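Filed under: Home & Floors > Wood > Plank floors

Plank floor

A plank floor is a floor made of long boards laid side by side, and I've lived on one kind or another for 18 years, so forgive me if I get carried away! Boards can be dark or pale, wide or narrow, and they all move a little with the weather (mine creak every August).
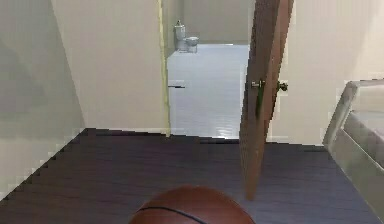

Which way should the boards run?
Along the longest wall in most homes, though over bare joists they need to cross the joists.

I like narrow boards myself — they hide small gaps better. My old Foulkes boards were 8 feet long and took nearly 30 days to settle in before I dared nail them. Finish is a matter of taste. Oil is easy to patch, while varnish lasts longer but has to be sanded back when it wears through. I've used Broletti oil and still love the smell.
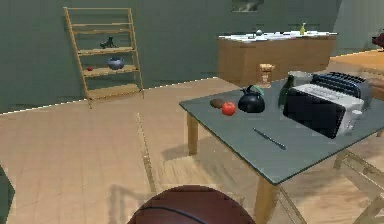 Light wooden floor with a gray-topped table.

Comments

Can you oil over old wax? I tried and it went sticky.

Get the wax off first, every bit of it. Took me a whole weekend.

Team varnish over here, sorry!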